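The Case for Folding on a Table

Most homes have a washing machine, and many have a dryer, but very few have a proper place to fold. The clothes come out, they go in a heap on the bed or the couch, and they stay there until somebody needs a shirt.

Etelka Takács has spent 12 years teaching people how to deal with that heap. She runs a small class in Tronville on the care of everyday clothing, two evenings a month, and the first thing she asks new students is where they fold. The usual answers are the bed, the couch and the top of the dryer. She thinks all three are poor choices, and the bed is the worst.

"A mattress gives," she says. "You press down on a crease and the whole thing sinks. Then you wonder why the sleeves never line up."

Her advice is to use a table. It does not need to be a large one, and it does not need to be kept for laundry. A desk or a kitchen table will do if it is wiped down first. Wood is good because cloth slides on it a little without running away from you. Rounded corners are worth having if you handle knits, as a sharp corner will sooner or later catch a loop and pull it.

Start with the heap

Takács likes to begin a lesson with one garment, badly crumpled. A full basket makes people hurry. With a single piece on the table there is time to look at how the cloth has fallen and to find an edge before picking anything up.

A gray garment is a fair test. There is no pattern to follow, and in low light the folds run together, so a cuff can look much like a hem until you have it open. 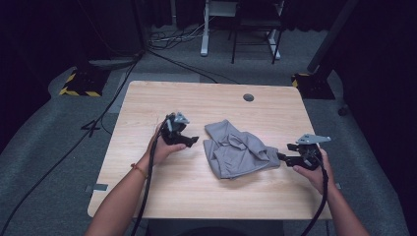 Finding the edge

The common mistake is to grab the garment in the middle and shake it. Shaking works well enough for a towel. With a top or a light pair of pants it tends to turn one part inside another, and you end up looking for the sleeve or the leg you had a minute ago.

Takács teaches her students to look for a hem. A hem is thicker than the cloth around it, so you can feel it with your eyes closed. Once you have a piece of it between your fingers, follow it along in one direction until you reach a seam. Put that seam down flat on the table and hold it there with one hand. The other hand goes back to where you started and follows the hem the other way.

By the time both hands have come to a seam, you have the full width of the garment in front of you, and the rest of it can be drawn out toward the far side of the table. Draw it slowly. If it snags on itself, put it down, lift the part that is caught, and carry on.

This sounds slow when it is written out. After a few weeks it takes very little time, and most people stop thinking about it.

Hems are also where washing does its damage. The doubled cloth dries later than the single layer next to it, and the stitching may shrink by a different amount. That is why a hem will often wave or kink even when the rest of the piece is smooth. Takács runs the side of her hand along it, pressing outward from the middle, before she makes any fold at all. A small kink can be pressed out this way while the cloth is still a little warm from the dryer. Left overnight, it usually needs an iron.

Smoothing comes after the hem, never before. If you flatten the body of the garment first, the spare cloth gets pushed down to the edge and bunches there. Work from the hem up. Broad, soft folds in the middle can be lifted and laid down again. Fine wrinkles can be left alone, as folding weight will take care of many of them in the drawer.

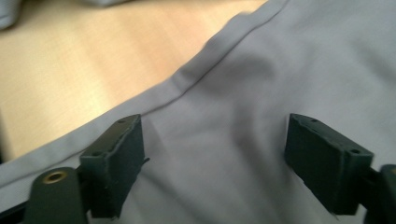

What the fabric wants

Not every piece should be treated the same way. Smooth, matte cloth in a light weight folds easily but also comes undone easily, so it does better with fewer folds and a flat shelf. Heavy cotton can be folded small and stood on its edge. Wool knits should be laid down loosely, with tissue in the fold if they will be stored past the season.

Malinowski, a secondhand clothing shop on the same street as the class, puts this to work on its shelves. The owner folds everything to one width using a piece of card cut to size, and stacks no more than five pieces together. Over 80 garments go out on the shelves in a normal week in March, when people are clearing their closets, and customers unfold nearly all of them. The stacks are redone each evening on a counter at the back.

Folding cards like that one are easy to make at home. Cut a rectangle from the back of a notepad or a shipping box, a little narrower than your shelf. Lay it at the center of the garment just below the collar, bring the sides in over it, slide it out and fold up from the hem. Nanano, a storage supply store in Clakton, sells a plastic one, and Takács owns it, but she says the cardboard is just as good and she has never minded throwing one away.

The height of the table

One last point comes up in every class, usually from someone with a sore back. A dining table is a bit low for folding while standing. You can sit, though then the far edge is hard to reach. A table that comes to the hip is about right for most people. If yours is lower and you have a lot to get through, work in short stretches – or put a firm board across a couple of sturdy boxes and fold on that.

Lighting matters too, more than people expect. Dark and gray clothes are best folded where light comes in from the side, as it shows up the ridges. A ceiling light directly overhead flattens everything out and hides them. A desk lamp placed at one end of the table is enough.

Takács folds her own laundry at the kitchen table after supper, a dozen pieces at most, and leaves the towels for the morning. The next class in Tronville begins on 3/8/23, and students are asked to bring one clean garment that they find hard to fold.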